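We rolled into Cillport a little after 8 in the morning, which gave us time for coffee before the pottery works opened its gates. Once a year, in February, the whole place is open from the clay yard to the packing room, and I had wanted to go for ages. It was even better than I'd hoped!

## The clay yard

The tour starts outside, next to the heaps of raw clay. It comes down from the hills behind Vamau, and you can pick up a lump and squeeze it (please do, it's wonderful stuff, smooth as butter once you work it a bit). There are 11 bays, each with a slate board giving the month the clay was dug. The older bays are saved for the big storage jars, and the fresh stuff goes into tiles.

From there you follow a painted line into the mixing shed, where it's loud and everybody shouts. I caught maybe half of what our guide said about sieving, but the machinery alone was worth the walk.

## Throwing and glazing

I could have stayed in the throwing room all day. Five wheels were going at once, and the potters chatted with visitors without ever slowing down. One was making lids, and she set each one on the board without measuring a thing. I asked how she kept them the same size and she held up her thumb.

The glaze room is quieter and smells like wet chalk. The buckets all look the same dull pink or gray, and you only learn what they really are from the fired tiles hanging over them. My favorite was Wurus green, a deep bottle color that breaks to brown along the rims. They've been making it there since before the new kiln went in, and I came home with two bowls in it.

The floors change as you go, brick in the old wing, bare concrete by the wheels, and then you come to pale gray with a marbled look, and beige and tan everywhere you turn your head.

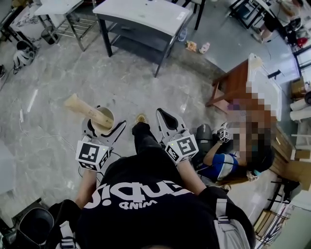
## The big kiln

They call it Chuang, and it holds 709 mugs when it's fully stacked. The door stood open and we were allowed to put our heads in. The bricks inside have a shine on them from years of glaze vapor, like the inside of a shell. A firing takes more than 80 hours counting the cooling, and the crew sleeps in shifts upstairs.

## If you go

- Wear shoes you can wipe off. The yard is muddy.
- Bring cash for the seconds table, which is next to the packing room.
- Get in line for the kiln early. By noon it was out the door.
- The soup in the canteen comes in the works' own bowls, and the leek one is very good.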